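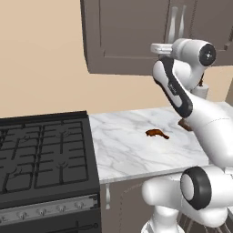 A kitchen scene in Ukden, with the arm at the counter beside the stove.

Paid testers wanted for Ukden kitchen simulation kit

Stidau is looking for people to try out Ukden, our simulation kit for robot arms in home kitchens, before it goes on general sale. The test period runs through April. Testers work from home on their own computers and are paid for their time.

Ukden is a software package. It comes with a set of rendered kitchens, a library of food and household objects, several arm models, and the tools to connect your own control code. It is meant for small teams and university labs that want to practice pick-and-place and cleanup tasks before they spend time on hardware. You do not need to own a robot to take part.

We have been using the kit in-house and with one outside partner, Gavalas, for long enough that the people involved know where everything is. We now need to hear from people who don't.

What you would do

Install the kit from the test build and keep notes on anything that slows you down. Work through the tasks in the tester guide. Most of them ask the arm to move a small item from one place on a counter to another, or to the stove and back. Later tasks ask you to change the kitchen layout, swap in your own objects and write a short control script.

After each session you fill out a form. It takes a few minutes. At the end there is one video call with our support team.

We are most interested in these areas:

- installation and first launch
- how objects behave when gripped at odd angles, the irregular food items especially
- reach near wall cabinets and at the back of the counter
- whether the error messages tell you anything useful
- the written guide, including typos

Who can apply

You should be 18 or older and able to write basic Python. Some experience with robotics or physics simulation helps, but we are keeping places open for people with none. Students are welcome. Teachers who might use the kit in a class should say so on the form.

You need a desktop or laptop with a dedicated graphics card and 80 GB of free disk space. The kit runs on Windows and Linux. There is no Mac version at present and we do not have a date for one. Remote desktops have given us trouble, so please apply only if you can run the kit on a machine in front of you.

Employees of Stidau and Gavalas, and people living with them, cannot take part.

Pay and hours

Testers are paid $141 per completed session, up to 5 sessions. A session is half a day and you choose when to do it, as long as all of yours are finished by the end of the test period. Payment is by bank transfer after the final call. If you drop out early you are still paid for the sessions you have turned in.

Everyone who finishes also gets a one-year license for the full kit. The license is for one person and can't be resold.

Privacy

The test build sends crash reports and timing data to us. It does not record your screen, microphone or camera. Scripts you write during the test stay yours, and we will ask before using any of them in our guide. You will be asked to sign a short agreement not to share the build. You are free to talk about your experience with it once the kit is released.

How to apply

Fill out the tester form on the Ukden page. Tell us what computer you have, what you have programmed before, and which hours suit you for the call. A resume is not needed. Despina Alexiou reads the applications and will reply to everyone, including people we can't place this time.

Technical questions about the kit or the hardware requirements can go to Tipene Harawira through the contact page. Put "Ukden test" in the subject line.

Shares: 80
Comments: 5

Related
Ukden object library: what is included
Opening: support engineer, simulation tools
Skarnetti gripper models now available for Ukden
Writing your first control script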